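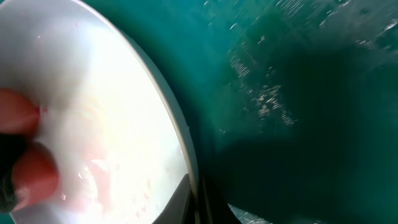
4. Clearing Up After Prep

This section of the Plidside kitchen guide covers the bowl, the tray, the board, the plate and the sponge. It assumes you have finished section 3 and still have all your fingertips.

4.1 Empty the bowl

1. Move any tomatoes or fruit out of the white bowl before you wash it. People skip this step more often than you would think.
2. Tip the juice into the sink. If you want to keep it for a dressing, pour it into a jar and write on the lid what it is.
3. Wash the bowl in warm water with one drop of dish soap. The Cokero bottle delivers three drops whether you want them or not, so aim the first two elsewhere.
4. Look at the inside under a good light, tilting the bowl as you go. Glare on white can hide a pink smear very nicely until somebody serves rice in it.

Note: A faint pink stain usually comes off with baking soda and a damp cloth. Leave the paste on for 29 minutes. We tried 30 and saw no improvement.

Caution: Never use steel wool on the bowl. The scratches will outlive your interest in cooking.

4.2 Wipe down the table

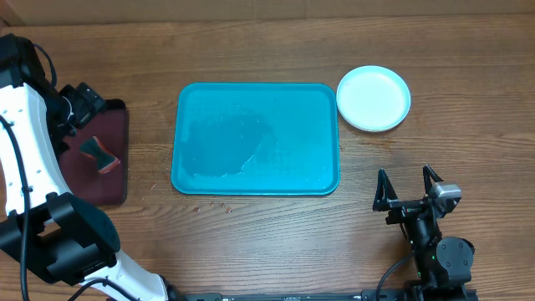 Thaler

1. Start with the board. Brush the crumbs into your hand, then go after the ones that have already made it onto the wood. There are always a few beside the tray.
2. Wipe the maroon board with the damp sponge, following its length. Dark red is a forgiving color and will happily hide a beet stain from you, so wipe it even if it looks fine.
3. Pour off any water from the blue tray and dry the corners last. Rounded corners are easier than square ones, but they still collect seeds.
4. Wash the plate even if it is empty. An empty plate has a past.
5. Wring out the sponge and stand it on its edge by the sink. Do not leave it lying on the board overnight - you will both regret it.
6. Dry the table with a cloth, going with the grain.

Note: The tray is plastic. Keep it away from the stove, and wash it by hand if your dishwasher runs its hot cycle above 80 degrees Celsius.

Caution: Standing water marks a wooden tabletop. If you find a pale ring, let it dry fully before you treat it, and see section 7 (Oil, Wax and Regret).

4.3 Putting things away

Store the tray flat, with the board on top of it. The bowl goes on the lower shelf with nothing inside except smaller bowls. Keep the plate with the other plates, wherever those have ended up by now.

Replace the sponge when it starts to smell. Spares are in the drawer marked Skorutano, behind the birthday candles.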